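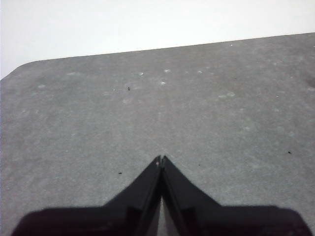
Palomino Communications Office
Media contact for the Fondow teaching program

UKCOMBE, July 2025 – Mekbridge today announced the opening of Fondow, a program in which operators teach robot arms everyday handling work by showing them how it is done. No one taking part is required to write code.

Each task is taught in one of 2 ways. An operator may take hold of the arm and guide it through the motion by hand, or may steer it from a separate station by remote control. In both cases the system records the arm's movements together with the view from a camera close to the gripper. The first course covers 4 tasks, among them taking hold of a basket by its handle. Operators will record some 80 demonstrations of each. 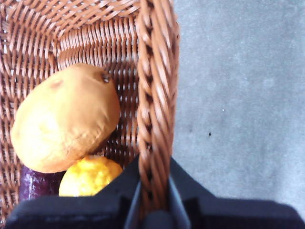 The gripper at the handle of a wicker basket during Fondow work.

"People know a great deal about handling objects that they would find hard to put into words," Mekbridge said in a statement. "Fondow gives them a direct way to pass it on – including the small corrections they make along the way."

Recordings will be reviewed at the company's Ukcombe site before they are used in training. A second course is planned for September. Employers wishing to enroll operators may apply through the Palomino office.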